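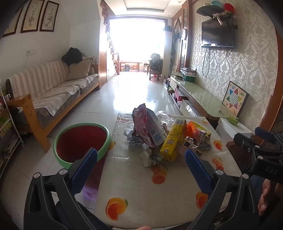
机器人要把一堆垃圾扔进桶里，脑子里得先跑好几个程序。对，好几个，不是一个。这些程序就是软件，看不见摸不着，可是没它们，爪子再结实也只会傻站着。今天讲四个：看、想、动、查。先拿茶几上这堆东西说吧。粉色的包装袋，皱巴巴的。黄色长盒子，斜着。还有一个白纸杯，倒了。旁边地上立着垃圾桶，绿色的桶口，挺宽。你一眼就知道该干嘛，对吧？软件可没这么轻松。

## 第一步：看

这一步的程序叫“感知”。

摄像头拍到的，在电脑里全是数字。一个小点一组数字，密密麻麻。电脑不知道什么叫杯子，它只看到：这里亮，那里暗，这儿颜色突然变了。

颜色突然变的地方，多半是东西的边。把边连起来，就有了形状。再拿形状去跟以前学过的比一比：圆口、白色、躺着……嗯，像纸杯！

我们的感知程序叫 Gakeo。它学“纸杯”的时候看了1,187张照片。站着的，倒着的，压扁的，被挡住一半的。你可能看三个杯子就会了，Gakeo 不行，它得看好多好多。

有几样东西特别难：

- **透明的。** 透明盒子后面是什么，它就“变成”什么。程序老是看漏。
- **反光的。** 银色包装纸一闪一闪，换个角度就不是原来的样子。
- **印出来的。** 桌布上印着橙子！圆圆的，橙色，还带叶子。程序要是没学好，就会大喊：发现水果！然后伸手去抓桌布。抓啊抓，抓不起来。

怎么分清真橙子和画的橙子？量高度。真橙子鼓起来，画的是平的。所以 Gakeo 除了看颜色，还要算每个点离镜头有多远。这个叫“深度”，记住这个词，后面还要用。

## 第二步：想

知道有什么了，先拿哪个？

这一步叫“规划”，程序名字叫 Tredo。

你玩过抽积木吧，抽错一块，哗啦，全倒。垃圾堆也一样。下面的东西被上面的压着，硬拽就乱套了。Tredo 会给每样东西打分，满分100。没被压住的，加分。好夹的，加分。离垃圾桶近的，也加一点点。

有一次试验，一个倒着的纸杯得了93分，第一个拿。压在最底下的皱纸只有13分，那就等等，等上面的拿走了再重新算。

注意，是**重新算**。每拿走一样，桌上就变样了，老分数就不能用了。很多刚学写程序的小朋友会忘掉这一步，我以前也忘过，结果爪子朝着一个已经不在那儿的盒子夹过去。夹了一把空气。

Tredo 还要画路线。从茶几到桶口，中间不能碰到沙发扶手，也不能撞到桶边。它先在电脑里试走，这条不行，换，那条也不行，再换。最多试530条。都不行的话就停下来，叫人来帮忙。叫人不丢脸。

## 第三步：动

这一步叫“控制”，程序叫 Vlad。

规划只说“去那里，夹住”。可是用多大劲呢？

纸杯很软，劲大了就瘪。纸盒硬一点，可以用力些。塑料袋最烦人，没有固定形状，一夹就变，刚夹住又往下滑。

Vlad 的办法是：夹一点点，看一看，再夹一点点。每一秒要做好多次这样的检查。做一下，看结果，马上改，这个圈圈叫“反馈”。你骑自行车的时候也在用，车往左歪，你就往右扶一下，歪多少扶多少。

爪子的两根手指上贴着有纹路的蓝色软垫。你摸摸自己的手指头，也有纹路吧？有纹路的软垫更不容易打滑，Vlad 就不用使那么大劲。硬件帮软件一个忙。

## 第四步：查

扔完了吗？再看一眼。

东西可能掉在半路，可能挂在桶边上，也可能还粘在爪子上。所以 Gakeo 要再看一遍，看爪子空不空，看桌上少没少。少了，好，回到第二步。没少，那就是没夹起来，也回到第二步，不过这次换个夹法。

四个程序这样一圈一圈转，转到桌上没有垃圾为止。

## 那它怎么学会的？

跟人学。

人拿着手持的夹爪，自己动手收拾，爪子上的摄像头把过程录下来。手怎么伸，什么时候合上，从哪边绕过去，都可以变成给程序看的练习题。在我们 Vollcombe 工作室，大家管这个叫“给机器人抄作业”。

抄作业也得抄好的。录的人要是慌慌张张，程序也会跟着学得慌慌张张。还有，不能老在一个房间录。换张桌子，换块桌布，白天录完晚上也录。不然它只认识一个家，到了你家就懵了。

## 你来试试

找个大人或者同学一起玩，不用电脑。

1. 桌上放几样不怕摔的东西，叠在一起，纸盒、纸杯都行。玻璃的不要！
2. 一个人当机器人，闭上眼睛。
3. 另一个人当软件，只能说很短的话：“左”“右”“往下”“夹”“松”。
4. 把东西一样一样放进篮子里在。

玩完你就会发现，“往下”根本不够用。往下多少？快还是慢？你会忍不住想加新的口令，比如“往下一个指头那么多”。加吧，写在纸上。

然后换块花桌布再玩一次，让当软件的人把眼睛眯起来。看看会不会认错。

## 小词典

**感知**：从照片和数字里认出东西。

**深度**：一个点离镜头有多远。

**规划**：先做什么，后做什么，走哪条路。

**控制**：让爪子按计划动，边动边改。

**反馈**：看看刚才做得怎么样，然后马上调正。

下一篇讲叠衣服。比扔垃圾难多了，袖子老是藏起来。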